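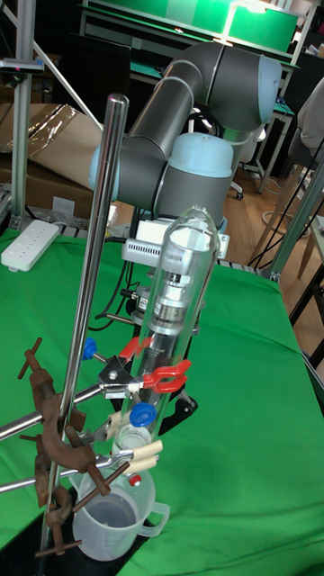
Glass tube and support rod, teaching laboratory.

Handout 3: Student union funding and affiliation
Tutor: Leonie Bolger

A block grant is paid by the university to the union – societies then bid for a share. At Ruddock the rules require 16 signed members before a society may affiliate. Grants are capped at £300 a year.

Refusal must be given in writing. Appeals go to the union's trustees, who may uphold or vary the decision.

Reading for the seminar: Cosgrove, chapter 2; Te Moana, pp. 27–41.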